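Progress report to the program office, September 1, 2019
Work package: good practice rules for mobile robots with arms
Prepared by Charmaine Modise, with notes from King-fai Yip

Where we stand

You asked for a working rulebook by the end of the year. We have a draft with 74 rules in it, and I would not sign my name to most of them yet. They were collected from older handbooks, from the supplier notes that came with the Pronach platform, and from what people in our own group do out of habit. Very few came with a reason attached, and fewer came with a test.

In August Yu-ting Fung went through the list and asked one thing of every rule: could a person who was not in the room check whether it had been followed? Only 10 passed as written. "Approach doors with care" did not pass. "Keep a safe speed near people" did not pass either, and it appears in the draft twice in different words.

What we did this period

We picked door opening as the first task to write proper rules for. It is short, it comes up in every building, and the ways it goes wrong are easy to name. The robot pulls on a handle that has not turned all the way. It stands where the door wants to swing. It lets go early.

Chak-lun Ko ran 401 trials in simulation against the door rules alone. I want to be careful about what that number means. It tells us that the wording can be turned into a check that a computer can run. It does not tell us the rules are right. A simulated hinge does not stick in damp weather, and nobody comes round the corner with a cup of coffee. The Sovby team has suggested we count these runs as evidence of safety. I have said no, and I expect we will have the same talk again next quarter.

What the runs did show is that two of our rules fight each other. Rule 12 says the free arm must be folded before the other arm touches a handle. Rule 31 says the free arm must be ready to catch the door. Both had been in the draft for months, and both had been marked as agreed. King-fai wants to keep rule 31 and drop the other. I would like to see it tried on a real door first – a heavy one.

Problems

The log format is still not settled. Arrieta records force at the wrist, Devby records it at the motor, and our rule on maximum pull does not say which is meant. Until it does, the limit is a number on paper. Hsin-yi Liao is writing a one-page note on this and both partners have promised comments.

We also have no rule on who may override a stop. The draft says "a trained operator." We have no agreed training, so at present that means anyone with a badge.

Money and time

Spending is within plan. The schedule is not. I would rather hand you a short list that holds up than all 74 rules on the promised date, and I ask that the next milestone be changed to match.

Next period

Real door trials start once the test hallway is free. We will run the door rules there with the same checks Chak-lun used, and report every case where the two sets of results disagree. Rules 12 and 31 will be tried separately, on the same door and with the same starting position, before either one is cut.
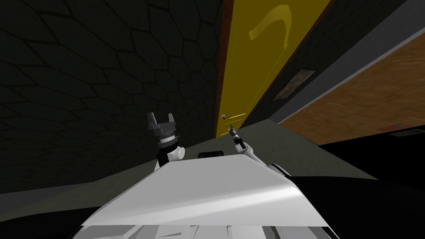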